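Jul 20, 2024

To: Margit Lakatos, Grosulier Fund
From: Piroska Sipos
Re: Vanus orchard and seed library, progress since December

Dear Margit,

I've been looking forward to writing this one! The spring was kind to us, the grafting went far better than I had any right to hope, and the old pear at the top of the Toredell lane has put on more new growth than I've seen in the six years I've been pruning it. I'll go through the work in the order it appears in our agreement, and the money is near the end.

## Finding the old trees

We had names for a good many local apples and pears when we started, mostly from old market lists, and very few actual trees. Dezső Gál spent the cold months going farm to farm with a notebook and a bag of labels, and he came home with leads on 11 varieties we'd written off. Two of them are probably the same apple under different names (people on either side of the ridge will argue about this until dark), so we're keeping them apart in the records until we've compared the fruit this fall.

The best find was a winter pear growing behind a collapsed barn. It's hollow on one side and leans badly, but the upper limbs are sound and we cut good wood from it. The owner had been planning to take the tree down and has agreed to leave it standing for at least three more years.

## Grafting

We made 668 grafts in March and April, mostly whip-and-tongue on rootstocks we'd heeled in over the winter. The apples took beautifully. The pears were slower, and for a couple of weeks I was sure we'd lost the lot, and then they all seemed to wake up at once! Plums were the weak spot. We cut the wood too late, the buds were already moving, and I'd like to try again next year with wood taken before the new year and kept properly cold.

Bence Medve ran the grafting days and was wonderfully patient with beginners. He had everyone practice on willow first, which saved a lot of good scion wood and a few thumbs. Several people from the first session came back to teach at the third one, and two have since started small nursery rows of their own.

## The nursery beds

The lower bed drains well and needs nothing from us except weeding. The upper one stayed soggy into May, so we dug a shallow ditch along the north side and raised the last four rows. Growth there is still behind, though the leaves have a better color now. Deer got in once through the gap by the pump. The gap is closed and we lost very little.

Watering has been by hand so far. With the dry weeks we've just had, I'd like to move the drip line up from next year's plan and lay it this August, if you're comfortable with that.

## Seed library

The seed library has grown faster than the orchard, as seeds will. We now hold 70 kinds of beans, peas, squash and greens, each with a card saying who grew it and where. Borrowers take a packet in spring and bring some seed back in the fall, and the first returns are already coming in from the early peas.

Nektarios Kalogeropoulos has been testing germination on the older packets. Most of the beans are fine. The parsnips and onions are poor, as you'd expect at their age, so he's growing out what still sprouts this season before it fades altogether. He has also rewritten our drying and storage sheet in much plainer language, and I think it's the most useful page we've produced.

## Money

We've spent the tools and rootstock lines in full. There is 4,000 left from the second payment, nearly all of it set aside for fencing on the east side, where the posts are in and the wire is not. The labels cost less than we planned, and I'd like to put the difference toward the drip line.

## Between now and the next report

- Summer budding of the plums, as a second chance at the ones we missed
- Wire on the east fence
- Fruit comparison for the two disputed apples
- Seed returns, cleaning and recarding
- A tasting evening once the late pears have softened, to which you are very warmly invited 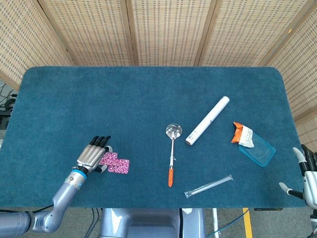
I'll send Dezső's updated tree list separately as soon as he has finished the last two farms, and please let me know about the drip line when you can.

With warm thanks,
Piroska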